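搜索本站 输入关键词 搜索
2021年7月23日
作者:Yang

星期五,闷了一整天,傍晚才下了一阵雨。

早上醒得早,躺着听楼下收废品的喇叭绕了两圈才起来。水烧上,找杯子的时候把柜子最里面那只带出来,差一点掉在地上,用手背挡了一下,没碎,手背上红了一块。于是决定今天把厨房的杯盘理一理。这件事从二月搬进来就在说,一直拖着。搬家那天只求把箱子清空,什么东西都是见缝就塞,后来就一直是那个样子。

先把上柜全部腾空。腾出来的东西摆满了灶台,又摆到地上,垫着旧报纸。有些东西我已经忘了自己有。一只量杯,刻度磨得只剩上半截。一袋没开封的吸管。一个饭盒的盖子,饭盒找不到了,盖子还是留着,怕哪天饭盒又出来。四只茶碟,没有配的茶杯。茶杯是哪一年打掉的,想不起来。茶碟单独叠在一起,给花盆接水用。

柜板用温水加一点洗洁精擦了一遍,又用干布擦了一遍。靠里的角落有一圈黏的,应该是以前放过油瓶,搬来之前就有。用小苏打调成糊敷上去,过了二十分钟再擦,掉了大半,剩下的留着,反正看不见。柜门的合页有一个松了,拧紧以后关门不再往下坠。螺丝刀用完放在窗台上,下午又找了半天。

上午快十点出门,坐两站车去 Clatden。那里一楼是卖锅碗的,平常人不多,今天学生放假,带孩子来的家长不少,冷气也开得很足,站久了肩膀发凉。本来只想买一个挂杯子的架子。看了两种,铁的便宜,细,拿在手里晃;木头的重一些,底座也宽。最后买了木头的。店员问要不要办会员卡,说积满 1000 分可以换一只盘子。我说不用。她又问了一遍,我又说了一遍。

旁边的货架上有一个 Zultix 的沥水篮,看了好一会儿,尺寸比水槽右边那块台面宽,没有买。回来拿尺子量了,确实放不下。

中午没做饭,在车站对面吃了一碗凉面。黄瓜丝切得很粗,麻酱不够,自己加了点醋。老板换了新的菜单,价钱涨了,量看着也没有多。隔壁桌在讲台风的事,说周末可能要到,回来的路上顺便买了面包、鸡蛋和两把青菜。

下午接着收拾。盘子原来是大小混着摞的,拿下面的要先把上面的搬开,时间长了就只用最上面那一只。我想试试竖着放。柜子里面放一个隔架,盘子一只一只插进去,拿哪只抽哪只。隔架是以前放文件的,洗干净了先凑合。试下来,小盘子站得住,深一点的盘子往前倒,在后面垫了一条叠好的毛巾才稳。碗还是摞着,碗没有别的办法。

有三只碗底下有裂纹,用指甲刮得出来。想了想,扔了两只,剩下一只放在门口装钥匙。

锅也顺便看了一遍。小奶锅的把手发黄,还能用。平底锅的涂层掉了一块,铲子铲过的地方,早就该换,今天没有换。锅盖一共比锅多一个,哪个都盖不严,放到水槽下面去了,以后盖面团也许用得着。

抽屉里的筷子重新配对。竹的归竹的,有几根单的,挑出来插在阳台的花盆里,给番茄苗当支架。番茄苗今年长得不好,叶子从下面往上黄,到现在没有结果。隔壁阳台那一棵比人还高。

烤箱的位置想了很久。原来放在冰箱旁边的矮柜上,开门要蹲下来看,烤面包的时候经常看不准颜色。挪到台面的左头,插座近,线不用再拉过水槽。说明书上写背后和两边都要留空,我用拳头比了一下,又往外拉了一点。烤盘泡了一下午,焦的地方用钢丝球刷了,边上还有一圈黑,算了。里面的碎渣倒出来不少,有一粒像是玉米,我不记得烤过玉米。

四点多下雨,雨点很大,把晾在外面的抹布收进来。抹布已经湿透,重新拧了一遍挂在浴室。下了不到半个小时就停,楼道里一股土味。趁凉快把垃圾拿下去,来回两趟,第二趟在楼梯上遇到抄水表的,顺便让他进来抄了。表上是 2484。他说厨房收拾得挺大阵仗,我说是的。

晚饭煮了青菜面,打了一个鸡蛋。吃完洗碗,只有一只碗一双筷子,洗完就放回去,没有像平常那样堆在水槽里。

饭后坐下来上了一会儿网,查杯子挂着放好还是倒扣着放好。说法不一。有人说挂着容易落灰,有人说倒扣着杯口闷,会有味道。下面这张里的颜色我喜欢,粉的、浅蓝的,搭在一起不乱。杯架是竹的立柱,跟我今天买的样子差不多,横杆上挂着一只浅粉的杯子和一只深青色的,深青色那只里面是黄的。盘子也有竖着放的。

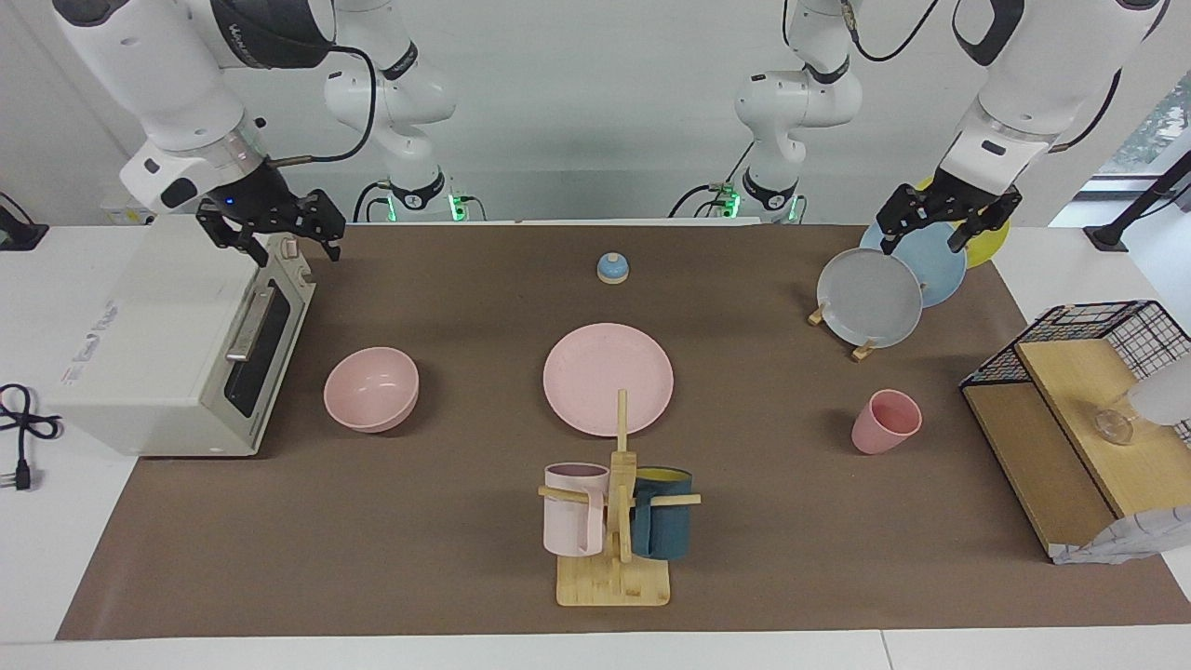

杯子怎么放

最后定下来的办法记一下,免得过几天又乱。

每天用的杯子挂在杯架上,放在水壶旁边。水杯一只,咖啡杯一只,另外再挂一只给客人,其余的收进上柜。杯架左右要挂得差不多重,全挂在一边,拿的时候底座会跟着动。刚洗的杯子先在布上控一控再挂,不然水顺着木头往下流,底座容易发霉。以前有一块木砧板就是这么坏的。

玻璃杯不挂,倒扣在柜子下层,底下铺一张吸水的纸。纸一个星期换一次。我估计自己做不到一个星期,先这么写着。

那只 Jeso 的保温杯盖子有味道,拆开胶圈洗了,胶圈晾在窗台上,明天记得装回去。上次就是忘了装,背包里漏了一包水,本子全皱了。

盘子按大小竖着,大的靠左,小的靠右。不常用的大圆盘还是平放,在最下面一层,单独放,上面不压东西。

上柜最高的一层空着。够不着,要搬凳子,放了也不会拿。以后买了什么再说。

还没做完的:冰箱顶上那一堆没有动,调料瓶的底没有擦,水槽下面的塑料袋没有叠。塑料袋比我想的多得多,一拉开柜门就往外掉,用脚顶回去关上了。明天如果下雨不出门,就从塑料袋开始。

腰有点酸,右手的手指因为泡水起了皱。洗了澡,把湿抹布又翻了一面。十点半外面又起风,把阳台的门关上,番茄苗连盆搬了进来,放在洗衣机旁边。

明天要买的:厨房纸,小苏打,灯泡。灯泡是灶台上面那个,今天晚上闪了几次。

本网站使用 Cookie 以改善您的浏览体验。继续浏览即表示您同意我们使用 Cookie。 接受 了解更多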